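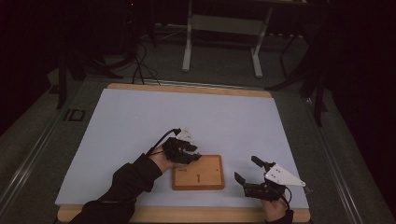
Tema: Taco pequeño de canto redondeado, ¿aceite o cera?

Foro Nirninow > Madera > Acabados
2025-08-21

tlindqvist
Pieza rectangular, madera clara tirando a naranja, cantos redondeados. En la cara superior lleva una línea de texto impreso muy pequeño, una marca vertical oscura hacia el centro y un punto oscuro a la derecha. Quiero proteger esa cara sin que se corra la tinta. Opciones en casa: aceite duro Tendum o cera Bouchard. Lijado previo a 90 en los cantos, la cara impresa sin tocar.

kvam_a
Cera. El aceite moja la fibra y puede arrastrar la tinta. Dos manos finas con muñequilla, sin frotar sobre el texto.

sanziana.n
Discrepo. Depende de la tinta, y eso no se ve en la foto. Si es tinta curada, el aceite no la mueve. La cera en una pieza que se va a manosear dura poco y coge suciedad en los cantos.

kvam_a
Si no sabe qué tinta es, se parte del caso malo. Además, 90 es un grano basto para un canto ya redondeado - deja raya visible a contraluz.

tlindqvist
Anotado lo del grano. La tinta no la conozco, la pieza venía así.

joarb
Prueba en el punto de la derecha antes que en el texto. Bastoncillo apenas humedecido en aceite, 6 minutos, papel blanco encima y presión. Si el papel sale limpio, aceite.

sanziana.n
De acuerdo con la prueba, no con el sitio. El punto y el texto pueden no ser lo mismo. El punto podría ser una marca quemada o un agujero relleno.

joarb
Cierto. Entonces el extremo de la última letra.

leif_is
Otra cosa: trabaja sobre una lámina lisa y clara como la de la foto, el polvo de lija se localiza enseguida. Yo uso la Fleklow y la sacudo entre mano y mano.

kvam_a
Una tela suelta se desplaza al lijar. Para lijar, tablero desnudo. Para encerar, tela.

tlindqvist
Haré la prueba en la letra. Si mancha, cera, y si no, el Tendum en una sola mano. Los cantos los repaso con grano fino.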